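What's Inside a Desktop Computer?
A Govstead Kids explainer, for curious people aged 8 and up
Updated 30th April

Have you ever looked at a big desktop computer and wondered what's going on in that box? It plays your music, draws your games and checks your spelling, and from the outside it just looks like a plain old case with a few holes in it. Open the side, though, and it's like peeking over the wall of a tiny city! There are roads and power lines, and one very busy building right in the middle.

Let's go in and meet the parts.

The processor: a tiny square that does the thinking

The processor (grown-ups often call it the CPU, which is short for central processing unit) follows instructions. That's its whole job. Add these two numbers. Check if that key was pressed. Move this picture a little to the left. Each instruction is very small, but the processor gets through them so quickly that they join up into a cartoon or a racing game.

The part you can see from the top is a silver metal lid, sitting on a thin green board. The real chip hides under the lid, and it's smaller than you'd think. The lid protects it and helps carry heat away.
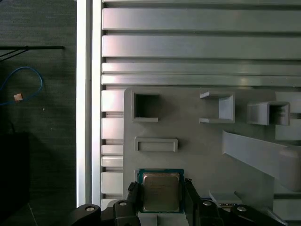 Inside the chip are switches called transistors. Each one can be on or off, a bit like a light switch, and there are so many of them that you could never count them all, even if you started now and kept going until September. Computers write "on" as 1 and "off" as 0. Every letter in this sentence is stored that way!

The power supply: the computer's kitchen

You can't run around all day without eating, and a computer can't run without electricity. The trouble is that electricity from the wall is much too strong for those delicate little chips. So it goes into the power supply first, a metal box that changes it into gentler kinds that the other parts can use. Then it travels out along bundles of colored wires.

Power supplies usually have a big label on them, crammed with symbols. Many of these are safety marks from different countries. If you spot a badge that says 80 PLUS, it means the box doesn't waste too much electricity as heat. Words such as Bronze, Silver and Gold are levels, a little like medals at sports day.

One serious bit: never open a power supply. It can hold a strong charge even after it has been unplugged.

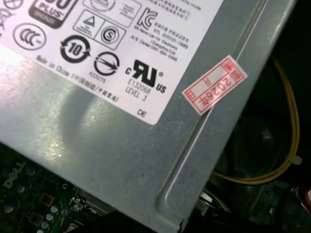
The motherboard: where everything meets

The motherboard is the big flat board that all the other parts plug into. Look closely at one and you'll find thin lines running all over it. They're called traces, and they're made of copper, which electricity loves to travel through. Those are the roads of our city.

In a Dell computer you might find the maker's name printed right on the board in white letters. There are lots of smaller labels too, to help people who build and repair computers find their way around (imagine a town with no street signs!).

The processor has its own special seat on the motherboard, called a socket. On many desktop computers the socket has a metal frame that swings up on a hinge, and a thin lever at the side. The processor goes in flat, the frame folds down over it, and the lever holds everything tight. It has to go in the right way around, so there are little notches to help. And no pushing! The contacts in the socket are super fine and they bend very easily.

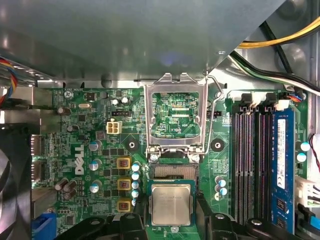

Why does the processor need to touch so many tiny contacts?

Each contact has its own work to do. Some bring in power, and others carry messages back and forth to the memory and the rest of the computer. With lots of contacts, lots of messages can travel at the same moment, like a highway with plenty of lanes.

The fan: a breeze for busy chips

Rub your hands together fast for 7 seconds. Warm, right? Working parts in a computer get warm too, and the processor gets warmest of all. In most desktops a chunk of metal called a heatsink sits on top of it and soaks up the heat, and a fan keeps air moving through the case. That's the whooshing you hear when a game gets exciting!

Memory sticks stand in long, thin slots on the motherboard. They hold whatever the computer is using right now, such as the page you're reading.
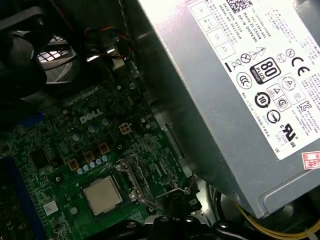
What happens to the things in memory when you turn the computer off?

They disappear, so it's a good idea to save your story before you shut down! Saved files go to a storage drive, which keeps them safe even with the power off.

Want to see inside a real one?

Ask a grown-up if there's an old computer nobody uses anymore. Make sure it's switched off and unplugged, and let the grown-up take the side off. Then look for these 3 things first: the motherboard, the power supply and the fan. Try drawing a map of what you find, with the wires in their proper colors.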